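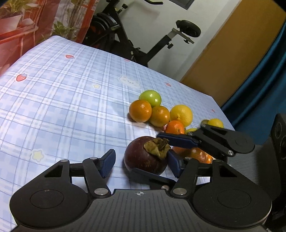 Readers in Cluledport have long held that a pear should be picked while it is still firm and left to finish indoors, and growers tend to agree with them.

Home Contents Food Orchards Search

Fruit ripening is the slow change that makes fruit softer, sweeter and more fragrant, and it is a pleasure to follow from one day to the next. Pears, bananas and avocados go on ripening after they are picked, while grapes and cherries stay much as they were on the vine or branch. A gas called ethylene, which the fruit gives off itself, sets much of this going, so a ripe banana in a paper bag will hurry its neighbors along nicely. In the old Hultov orchards, the September pears were kept in a cool cellar for up to 4 weeks and then brought into the kitchen.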